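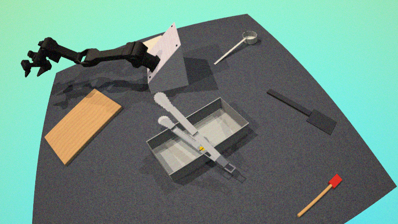 **Figure 2.** Simulated kitchen workspace used for remote-control demonstrations. The arm is mounted on a tilted stand; the board, tray, tongs, measuring cup, spatula, and red-headed utensil rest on the work surface.

## 3. Collecting Demonstrations

### 3.1 Workspace

All remote-control demonstrations were recorded in Cadovero, our simulator for tabletop kitchen tasks. The workspace in Figure 2 holds a single arm with a two-finger gripper and a small set of utensils. We kept the set small on purpose. Earlier trials with a crowded table produced many demonstrations in which the operator spent most of the time moving things out of the way, and the resulting policies learned to push objects around before doing anything useful.

The utensils were chosen for the different grasps they call for. The spatula has a flat blade and a straight, narrow handle, and it lies low on the surface, so the fingers must come down close to the table on either side of the handle. The red-headed utensil has a thin rod for a handle and can roll during a poor approach. The measuring cup can be taken by its handle or by the rim, and operators did not agree on which was better. The tongs are the hardest object in the set. When they lie across the tray, as in Figure 2, both ends overhang the walls, and a careless grasp on one arm will swing the other.

Each object was given a friction value and a mass by hand. We adjusted these until an operator could lift the object without squeezing the fingers fully closed. Shadows are rendered in the camera images given to the policy. Removing them made the images easier to read for a person but gave worse results when the policy was moved to the physical arm.

### 3.2 Remote control

The operator drives the arm with a hand-held controller. The position of the controller is mapped to the position of the gripper, scaled down by a factor of 2, and the trigger sets the opening between the fingers. A foot pedal acts as a clutch. While the pedal is up, the operator can move the controller without moving the arm, which allows a tired wrist to be reset in the middle of a task. Commands are sent at 30 Hz and stored together with the joint angles, the gripper opening, and one camera image per step.

We tested a version without scaling. It was faster for long moves across the table but much worse near the tray walls, where small tremors in the operator's hand were enough to cause contact. Scaling was kept for all of the results reported here.

Orientation is handled separately. The gripper stays pointed downward unless the operator holds a side button, in which case the rotation of the controller is passed to the wrist. Most operators used the button only for the tongs. Two of the tasks can be finished without touching it at all.

### 3.3 Hand guidance

The second set of demonstrations was recorded on the physical arm in the Erkthorpe laboratory. The operator holds the wrist section and moves the arm through the task while the motors cancel its weight. The joint angles are recorded, and the motion is then played back once with no person near the arm so that the camera images do not contain a hand. A demonstration is kept only if the playback also completes the task.

The playback step is the main cost of this method. It doubles the recording time and rejects a fair share of good motions, mostly ones where the operator had pushed down on an object harder than the position controller does on its own. Grasps on thin handles were rejected most often. We considered editing the hand out of the original images but did not pursue it, as small errors in the filled-in areas fell exactly where the gripper meets the object.

### 3.4 Tasks and data

Four tasks were defined for both methods: place the spatula on the board, place the red-headed utensil in the tray, move the measuring cup onto the board, and remove the tongs from the tray. The starting position of the target object was drawn at random within a fixed region for each task. The tray and board were not moved between demonstrations of the same task.

We recorded 300 remote-control demonstrations and 200 by hand guidance, counting only those that passed the checks above. Every demonstration starts with the gripper open and empty. The end is marked by the operator with a second button, or with a key press in the case of hand guidance. Pauses longer than 2 seconds were cut from the recordings. Shorter pauses were left in — many of them come just before a grasp, and an early policy trained without them tended to close the fingers too soon.

Demonstrations were stored in the Amundsen format, with one file per attempt. Failed attempts were saved under a separate label and are not used for training in this paper, although Section 5 uses them to compare the kinds of error made under each method.

### 3.5 Differences between the two methods

The recordings differ in ways that matter for training. Hand-guided motions are smoother and shorter, and they make freer use of the elbow, as the operator can feel when a link is about to reach its limit. Remote-control motions contain more corrections. Operators often stopped above the object, shifted sideways, and then came down in a straight line.

These corrections are not simply noise. They show the policy how to recover from a position slightly off the target, a case that rarely appears in the hand-guided set. For this reason we did not smooth the remote-control data before training. The only processing applied to both sets was a low-pass filter on the gripper opening, using the same settings as in our Flolholm study. Policies were then trained on each set alone and on the two combined, as described in Section 4.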